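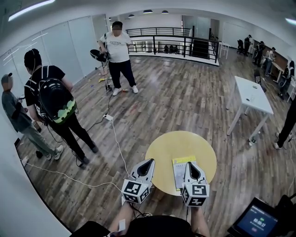

圆桌边上的小册子,黄绿色封面

发件人:Anil Ramasamy
收件人:Wondska 场地与物品列表
日期:2022年10月17日
主题:回复:大厅圆桌、地上的线,还有那本册子

各位好,

先回 Murthy 的问题,原信附在最后。

册子就是照片里立在桌边的那本,封面黄绿色,下半截偏浅的灰蓝。册子很薄,夹在别的纸里很容易找不着,所以我建议以后固定放在圆桌上,看完放回原处。电子版我手里没有,Grevine 那边说一月份换新版的时候会一起发过来,在那之前大家就用纸的。印刷厂的起印量是1,000本,我们用不了那么多,我已经问过能不能跟 Zundstead 合印,对方还没答复。

圆桌的问题。桌子是浅黄色的木头面,漆比较薄,上次有人直接把热水壶放上去,留了一圈白印,我用软布加一点蜡擦了两遍,侧着光看还是有。请大家倒热水时垫一下,垫子在门口柜子的第二层。清洁的时候用拧干的布,别用带酒精的湿巾,擦几次漆面就发黏了。

另外有人提议把圆桌换成长条桌。我个人不赞成。圆桌可以从任何一边走过去,大厅又是敞开的,人来人往不会磕到桌角。长条桌库房里倒是有2张,要用的话跟我说一声,两个人抬,不要在地板上拖。木地板去年才重新打磨过,窗边那几道划痕就是拖桌子拖出来的。

再说地上的线。从照片上也能看到,白色的电线从左边绕到中间,经过插线板,再往圆桌这边走。大厅里经常有人站着说话或者来回走动,有的还戴着耳机,背着包,低头看线的人不多。我的想法是这样:

一、插线板挪到靠墙的位置,不再放在过道上。
二、过道上的那一段用宽胶带贴平。胶带我买了10卷,放在工具箱里,用布基的那种,透明的撕下来会留胶。
三、多出来的线盘好扎上,不要塞到桌子底下。

线如果不够长,请先说,不要自己再串一个插线板。

还有散在地上的小东西。中间偏后那一块,地上有黄的,也有红的、蓝的零碎,拍照那会儿就在支架底座附近。我没有逐个去看是什么。如果是谁要用的,请找个盒子装起来,写上名字;没有名字的,月底我统一收到前台的抽屉里,保留到一月,之后就处理掉了。盒子不用另外买,库房里有纸箱。

Murthy 问桌上能不能长期放一个笔筒和一摞便签。可以放,不要占太多地方,给册子留个位置就行。笔请不要用油性记号笔,渗到木头里擦不掉。

下面几件事还没定,请直接回复到列表,不要单独发给我,不然别人看不到:

- 圆桌要不要往窗边移一点。移过去光线好,但是离插座更远。
- 地板打蜡放在哪一周。打蜡那天大厅整个空出来,桌子也要搬走,晾一晚上。
- 册子要不要加个透明封套。文具店有现成的,尺寸我还没量。

没有意见的话我就先把插线板挪了,其余的等大家回信。

Anil Ramasamy

----- 原始邮件 -----
发件人:Murthy
主题:大厅圆桌、地上的线,还有那本册子

> Anil,你好。
>
> 三件事。第一,那本黄绿色封面的册子到底放在哪里?我上回在柜子里翻了半天,后来是别人从一堆旧报纸下面找出来的。有没有电子版?
>
> 第二,大厅地上的线能不能理一理。我昨天端着杯子过去,脚尖勾了一下,水洒了半杯。人没事,地板我擦干了。
>
> 第三,圆桌上想放个笔筒和便签,登记借东西的时候方便一点,现在每次都要回办公室拿笔。还有人说想换长条桌,我没什么意见,你看着定。
>
> 另外桌面上那圈白印不是我弄的。
>
> Murthy

分享 2 | 评论 2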